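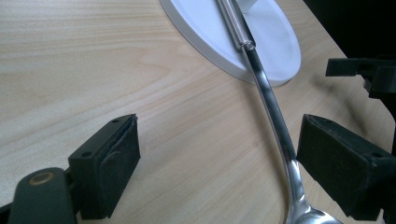 La cuillère sur le socle blanc du support, table de la cuisine

Ticket 287 -- support à ustensiles Tipoki, modèle socle rond
Statut : ouvert

Bonjour l'équipe Drunora ! Je rouvre mon ticket du mois de mai, parce que le souci est revenu et que cette fois j'ai pris le temps de tout essayer avant d'écrire (enfin, presque tout).

Alors voilà : chez moi les ustensiles ne tiennent pas bien suspendus. La cuillère en inox, je l'accroche, je tourne le dos, et cling, je la retrouve couchée en travers du socle. Le manche est assez épais, avec une bague juste avant la tige, et je me demande si ce n'est pas tout ce poids en haut qui la fait basculer. Elle pèse 90 g sur ma balance, votre notice parle de 80 g maximum par crochet. Dix grammes, quand même, ça me paraît peu pour une chute pareille !

Ce que j'ai fait jusqu'ici :
Dévissé et revissé la tige dans le socle, deux fois. Pas de jeu.
Passé un coup de chiffon sec sur les crochets.
Changé le support de place sur la table, au cas où elle penche. Niveau à bulle posé, rien à signaler.
Essayé avec un autre ustensile, le noir brillant de chez Ukham. 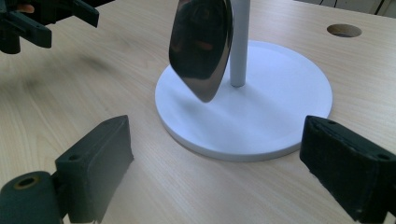

Et c'est là que je sèche, parce que le noir descend très bas, la pointe arrive presque sur le socle. Du coup je n'ose pas le laisser comme ça, j'ai peur qu'il finisse par taper et marquer le blanc -- ou par se rayer lui-même, il est poli comme un miroir et il prend déjà toutes les traces.

Deux questions, donc. Est-ce que la tige existe en plus haut ? 16 mm de plus me suffiraient largement. Et est-ce que les crochets Ukach, ceux avec le petit retour, se montent sur ce modèle ? La fiche du site ne le dit pas, ou alors je suis passée à côté.

Mise à jour du 05/09/2025 : j'ai mis un élastique autour du crochet, la cuillère glisse moins. C'est moche, mais j'attends votre réponse avant de commander quoi que ce soit.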